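In Praise of the Cloth Drawer

I want to make a case for cloths. Plain household cloths, the sort you wipe a worktop with, the sort that live in a drawer or on a hook or (in my mother's house) draped over the tap like a small sleeping animal. I think they are the best thing in the kitchen and I think most of us treat them terribly.

My conversion began in October, when we moved into the flat on Billham Road and the box marked KITCHEN SMALL failed to turn up. We had plates, we had pans, we had a fish kettle nobody has ever put a fish in. We had no cloths at all. For two evenings I cleaned up with kitchen roll and I hated every minute of it. It shreds, it skates over anything sticky, and you get through it at a rate that makes you feel like a vandal. On the Thursday I went out and bought a bundle of plush ones, the fuzzy towelling kind with a stitched edge, in grey and a really loud raspberry red. I have been happy ever since!

The plushness matters. I used to buy the thin flat ones that come folded in a stack, and they do push water about very nicely, but a thick cloth picks things up. Spilt tea, flour, the ring under the honey jar. You put it down, you press, you lift, and the worktop is clean. There's a pleasure in that which I don't get from any gadget I own, and I own a lot of gadgets.

Then there is colour. My friend Hưng Tạ, who ran a café kitchen in Bredano for years, is strict about this: one colour for surfaces, another for floors and anything that has been near a floor, and no swapping, ever, even if you've just washed it and swear on your life. I thought this was a bit much for a two-bedroom flat. I now do it religiously. Grey is for the worktops and table, red is for the floor, the bin lid and the muddy business by the back door. Visitors get it in one go. Children get it faster than adults. You never stand there at ten at night sniffing a cloth and wondering where it has been.

I'll admit there is a school of thought against all this. My sister says that having separate cloths is how you end up with a washing basket full of cloths, and she's right, I do have a washing basket full of cloths. Her method is one sponge, used for everything until it falls to bits. I love her dearly and I always bring my own when I stay.

Washing them is easy enough, though people do go wrong. Leave out the fabric softener, which coats the pile and makes it slide about instead of gripping. Keep them away from anything that sheds, or you'll be picking fluff out of them all winter (I once put mine in with a wool jumper and regretted both). Wash the reds on their own the first few times. I didn't, and there's a Solberg pillowcase in our airing cupboard that has been faintly pink ever since. Shake each one hard before you hang it up, so the pile stands up again.

And don't fold them! This is where I fall out with the tidy people. I have watched the videos, with the little rectangles all filed upright like index cards, and it does look lovely for a day. But a cloth is a thing you reach for in a hurry with a pan boiling over behind you. Mine go into the drawer in handfuls, greys on the left, reds in an old Kavoneck biscuit tin on the right, and I can grab one without looking. If the drawer still shuts, it's tidy enough.

What I'd really like is for us all to stop saving the good ones. You know the cloths I mean, the thick new ones at the back, kept nice for some unnamed occasion while a grey rag with a hole in it does all the work. Get them out. Use them on the hob tonight. They were made to be grabbed by the middle and scrunched and rubbed over something horrible, and they wash up beautifully. Mine have done jam, candle wax and a whole dropped trifle, and I'd buy the same again tomorrow, in the same loud red.

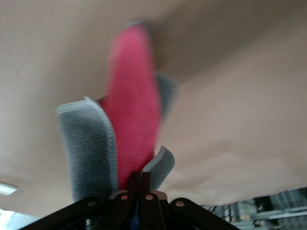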